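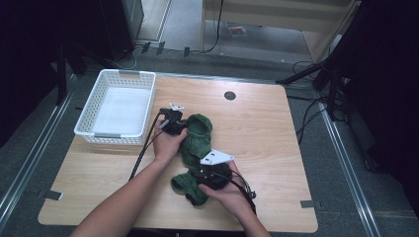 첨부 1. 나무 테이블 위 진녹색 천

제목: Kudell 건조기 표준 코스가 2분 만에 멈춤 (Menholm 앱 연동 중)
작성: Abena Boateng
상태: 처리 중

안녕하세요, 지난번에 문의드렸던 건조기 또 말썽이라 글 이어서 남겨요ㅠㅠ 표준 코스를 누르면 78분으로 뜨는데, 2분쯤도 아니고 딱 2분 지나면 삑 하고 꺼져요. 앱에는 E124만 남고요. Hermine Zwahlen 상담사님이 알려주신 대로 먼지 필터 빼서 물로 씻고 하루 말린 다음 다시 끼웠는데 똑같았어요. 전원 코드도 뽑았다가 꽂아봤고요!

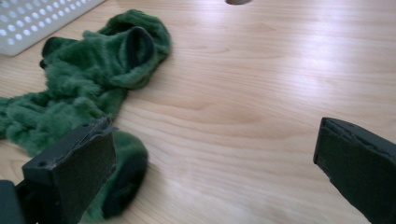
그래서 화요일 저녁에 이불 코스(90분)로 바꿔봤더니 글쎄 끝까지 돌아가는 거예요. 그럼 히터 문제는 아닌 것 같죠? 수건만 넣어도, 아무것도 안 넣어도 표준 코스만 꺼져요. 혹시 앱 업데이트 때문인가 싶어서 연동을 끊고 본체 버튼으로 돌렸는데 이번엔 또 잘 되네요 (허탈).

답변 / Kwadwo Zakaria
앱에 저장된 예전 코스 설정이 본체와 충돌할 때 E124가 남습니다. 앱에서 기기를 삭제하고 다시 등록해 주세요.

추가 / Abena Boateng
방금 삭제하고 재등록했어요. 표준 코스로 지금 돌리는 중인데 일단 2분은 넘겼습니다! 끝나면 다시 적을게요. 근데 예약 시간이 다 날아갔던데 이건 제가 새로 넣어야 하나요?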